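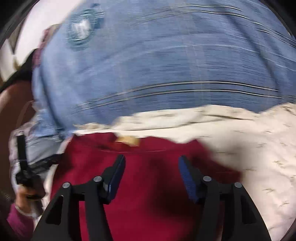
Denim on the move, blue fingertips wide open over the red. Laundry pile, two hand-held grippers, one very busy Wednesday.

1/ OK so I promised a thread on teaching a robot to sort laundry by hand, and I've finally had enough coffee to write it. I have spent most of February with a gripper in each fist and I am having the best time!

2/ The short version: we don't drive the arm for this. You hold a pair of grippers that match the ones on the robot, each with a little camera looking down at the fingertips, and you just do the chore. Pick up, shake out, put down. The robot learns from what the grippers saw and how they moved.

3/ I came from joystick teleop (two years of it, at Ginari) and the difference in my shoulders alone is wonderful. With the joysticks I could get a shirt off a pile in maybe half a minute if it was feeling cooperative. With these in my hands I stop thinking about the tool by the second or third shirt.

4/ But clothes are hard!! A cup has a shape and keeps it. A pair of jeans has a new shape every time you breathe on it. Our task is called Dratitz, and all it asks is: take a mixed heap, pull pieces off one by one, make piles by color. Sounds like ten minutes of work. We're at 1650 demonstrations.

5/ Of those, 596 are denim, which I asked for. Denim is heavy, it slides, and it drags half the heap with it when it goes. You go to lift one thing and a thin cream something comes along for the ride underneath.

6/ My favorite thing to teach is the seam grab. Look for double stitching and close on that. It's thicker, it gives the fingers something to bite, and it holds when you swing the piece sideways. I didn't plan this, I just noticed I was doing it at home with my own hands.

7/ The other trick is where you look before you close. Maxence Pruvost, who has been doing this longer than any of us, watched me for one morning and said "you're rushing the open." He was so right. I was closing on the way down. Now I get the fingers wide, hover for a beat, then go. The recordings are way cleaner and the policy hesitates in the right places instead of the wrong ones.

8/ Two hands make everything better and also double the ways to mess up. If both grippers go after the same fold you get a tug of war with yourself. My rule is that one hand leads and the other waits close by, open, until it has a job.

9/ Speed, since a few of you asked. Go at the pace you'd fold towels while talking to a friend. Too slow and the robot learns to dither. Too fast and the cloth is a smear on camera for half the clip. A little blur is fine! Fabric swings, that's what it does, and I want the robot to have seen that.

10/ Mess up on purpose sometimes. Drop a sleeve, pick it back up. We did a batch of 300 clips that were nothing but recoveries and it was the biggest jump we've had so far. Before that, one slipped grasp and the arm would carry on very proudly holding air.

11/ Latest numbers from our own bench: 71 percent of heaps sorted start to finish with no help. Last month it was nearly a coin flip. I did a small dance next to the table and I have no regrets.

12/ Still bad: red on top of red, anything with a drawstring, and socks, which vanish into pant legs like they live there. Patterned pale stuff is also a pain, because is it white? Is it a color? We argued over lunch and ended up making a third pile.

13/ If you want to try this yourself, start with five pieces of clothing, all different colors, nothing stretchy. Reset the heap properly between runs (throw it, don't arrange it). Wipe the camera lens. I forget about the lens more than I'd like to admit.

14/ Next up is the Bustisov set, same grippers but with hangers involved, and I'm already nervous about the hooks. If you've taught a robot to put a shirt on a hanger, please tell me how you held the collar. Replies are open!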